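Notebook, Plinemthorpe dye bench
February, started 8:40

Madder again. I said in the last entry that I would not touch the hard water question until the supplier sent a proper analysis, and they have not sent one, so I am doing it with what we have.

The claim, for anyone picking this up cold: Jakab swears that adding chalk to a madder bath turns a dull brick into a clear red, and that our tap water is too soft to do it without help. He has said this so often that it has made its way into the workshop handout as a fact. I went looking for where the handout got it. It got it from Jakab.

I don't doubt that calcium does something. Plenty of old recipes call for chalk or for water from a particular well. What I doubt is that it does as much as the handout says, at the dose the handout gives, on our yarn, with our ground root. Every sample card I have been shown in support changes at least two things at once. The "with chalk" skein on the wall card was dyed in a different month from the "without chalk" skein, from a different bag of root, and the label for one of them has fallen off and been stuck back on. I would not bet lunch on which is which.

Setup

Yarn is the plain wool two-ply, all from one cone. Wound 10 skeins, weighed each one, threw back a skein that was heavy because of a knot and wound another. Scoured them all together in the big pot and left them to cool in it overnight.

Mordant: alum only. No cream of tartar. The handout says tartar "brightens" and I don't want a second brightener in the same test. All skeins in one mordant bath, turned every few minutes, lifted together.

Root is the Dilano bag, opened fresh. The Herer bag is older and has been living beside the kettle with its top rolled down, so whatever it was when it was bought, I'm not going to pretend it's the same thing now. I would like to run it later as its own test.

Total water drawn this morning 968 ml per jar for the first pair, which is an ugly number and came from me misreading the big cylinder. I kept it and matched all the other jars to it. Better an odd volume everywhere than a round one in half of them.

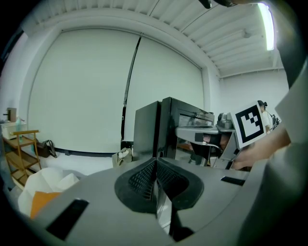
Chalk is the part that bothers me most. The handout says "a teaspoon." A teaspoon of what, packed how, in how much water? I leveled off a teaspoon three times and weighed it each time and got three different answers, far enough apart that the instruction is no use to anybody. I weighed the doses on the small balance instead and ran none, low, medium, high and silly. Two jars at each level. Silly is there to see whether anything happens at all when you go well past sense.

Chalk barely dissolves, of course. It sits at the bottom of the jar looking at you. So the dose in the recipe and the dose the wool meets are two separate numbers and we only know the first. Stirred every jar the same number of strokes before the yarn went in. I don't know if that is enough. Probably not.

Run

10:15, all jars in the water bath, cold start. Brought it up slowly. The handout is firm about never letting madder boil or it goes brown, and I followed that for now, though I notice I am following it on the same authority that gave us the teaspoon. Put it on the list.

The thermometer on the left side of the bath reads higher than the one on the right. Swapped them and the left side still reads higher, so the bath is uneven and the thermometers are fine. Moved every jar one place along each time I stirred, so they all got a turn in the warm corner. A nuisance, but if I hadn't I would be comparing corners.

Somewhere in the middle one of the low jars got a splash from its neighbor when I lifted the rods. Marked it L2 with an asterisk. I'll report it with the others and not quietly lose it, whatever color it comes out.

Held at temperature until 12:30, heat off, left to cool with the yarn in.

First look

Wet color is worthless, so I wrote nothing down while they were wet. I'll admit I looked. Everybody looks.

Dry, on the gray card, by the north window, tags turned under:

The two "none" skeins are an orange-brown red. Perfectly decent. Not the sad brick the wall card promised me.

Low and medium I cannot separate. I shuffled them and tried to sort them twice and got different piles each time.

High is redder. Yes, all right. Less orange in it, and a little deeper. I could pick those two out of the shuffle both times.

Silly is about the same red as high but flatter, and the yarn feels harsh. There is chalk still in it, and it dusts off on dark cloth. Rinse it again and recheck before saying anything about the handle.

So there is an effect, and it shows up at a dose well above what a teaspoon in the class pot would give, at least as far as I can work out what the class pot holds. Jakab will read the first half of that sentence and stop.

Second opinion

Asked Dorottya Szekeres to sort them without telling her what had been changed. She is much better on reds than I am. She made three piles: the two high with one of the silly, then everything else apart from one skein, and that one skein on its own, which she called "the muddy one."

The muddy one was the other silly. I would have expected those two to go together, and they didn't. Either one jar was stirred badly or one was rinsed better, or the difference between them is just what you get between any two jars, in which case I need to be a lot more careful about what I said for high. Two skeins per level is thin. I knew that when I started and did it anyway to save root.

L2 with the asterisk went in with the rest of the low and medium. If the splash did anything, neither of us can see it.

She also pointed out that the gray card has yellowed at one end. It has. I turned it around and my sorting of the high skeins held up, but I'm ordering a new card.

Lightfastness, while the window is free

Cut a length from each skein and wound them on a strip, half under foil, and taped the strip to the south window. The handout says chalk "improves fastness." There is no test behind that line that I have been able to find. I have put in a strip of the bought blue wool standard beside ours, so that in a month we can say something better than "it looks fine to me."

Washing I have not started. Whatever goes in the wash test should go in with the chalk properly rinsed out first, or we'll be testing chalk.

Stock note

Dilano root remaining after today, 845 g, by weighing the bag and subtracting an identical empty bag. The shelf sheet says more. I have corrected the shelf sheet. Please weigh it when you take some and don't write "a scoop."

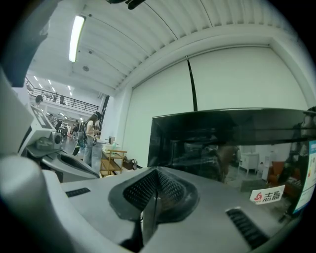 Next

Repeat none and high only, more jars of each, tags written by somebody else so that I'm not the one who knows. I want to see the two come apart again before the handout gets any new wording.

Try calcium acetate against chalk. It dissolves, so the dose would mean something.

Get a hardness figure for the tap. A test strip is cheap, and three people have told me our water is soft without any of them having dipped one. The one strip left in the drawer was past its date and came out a shade that isn't on the chart.

Boil one jar on purpose.

Take the wall card down until the labels can be traced. If they can't be, it should come down for good. I have asked Jakab which skein was which and he was very sure, then changed his mind when I turned the card over.

Handout: strike "a teaspoon" now. Leave the rest in pencil.

4:50, jars washed, bath drained. The lid for the bath is still missing.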